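Station check, hand-held gripper bench, Tosdale floor 2
April, start of second shift, 2:30 p.m.
Checked by: Kristýna Šimek
Copy to: Svenja Wyss (safety), Matěj Charvát (line lead)

Marks: OK / FIX / WATCH

## 1. Floor and access

- [x] Walkway to the door clear — OK
- [ ] Cables off the walking path — FIX. Several still run across the carpet on the right side. Matěj has cable covers on order. Until they come, walk in from the left.
- [x] Floor tape still stuck down — OK
- [ ] Cups and personal items kept off the floor — FIX. One small cup under the cabinet or desk past the doorway.

## 2. Chair and posture

- [x] Chair height set by the person using it — OK
- [ ] Forearm rest breaks taken — WATCH. The tool weighs 845 grams per hand and the old job had nothing in the hand but the part. Two people on first shift reported sore wrists by lunch. Jozefína Kadlec asked for 8 minutes off the tools every hour and the line lead agreed to try it through the end of the month.
- [x] Armrests do not catch the tool cables — OK. Try a full reach on both sides before signing.

## 3. Gripper tools

- [x] Finger faces clean, no chips — OK
- [x] Finger screws tight — OK, checked by hand, left and right
- [x] Marker plates seated and not cracked — OK
- [ ] Cable strain relief — WATCH. Left cable pulls when the wrist turns out. Eduard Hubáček will look at it.
- [x] Fingers open fully with nothing in them — OK

## 4. Work at the table

- [x] Glass lids handled one at a time, laid flat — OK
- [x] Tray moved by its side, never lifted over the lid — OK
- [ ] Table surface wiped before shift — FIX. Please do it before the first item goes down. 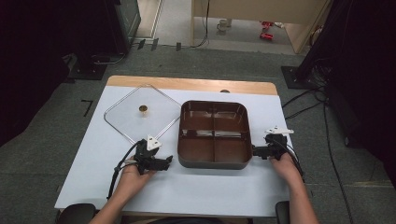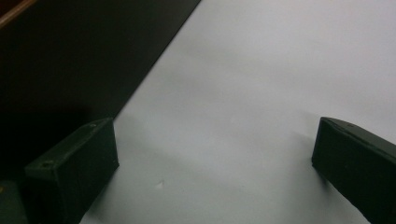 *Sec. 3 and 4. First picture: lid and divided tray on the table, both tools in use. Second picture: fingers open, nothing held.*

## 5. People and workload

This section was added when the Šimko packing line went automatic and the bench work changed.

- [x] Everyone on the bench has had the two-hour training — OK, Gavunberg staff included
- [ ] Rotation posted — FIX. The sheet on the wall is from before the change and still lists the hand-packing stations.
- [ ] Shift target agreed — WATCH. The target is 104 handling runs per shift. The old packing target was 1,500 pieces, so people keep comparing the two and they don't compare. A run can't be rushed. If it is rushed it gets thrown out and done over.
- [x] Recording of hands and work explained to staff — OK. Signed forms are in the Hutus binder.
- [ ] Pay grade for bench work — open. Not a safety item, but it came up with four people during this check and I said I would write it down.

## Comments

Noise is much lower than it was on the packing line and nobody needs ear plugs at this station. The work is slower and takes more attention. Several people said they go home with tired eyes and hands, where before it was back and feet. I'd like that looked at properly — the form we use was written for lifting and has one line for hands.

Jozefína also asked who to call when a tool stops responding on second shift, as Eduard leaves at four. No answer yet. For now, put both tools down, leave them plugged in and tell Matěj.

Recheck of FIX items: before the next first shift.

K. Š.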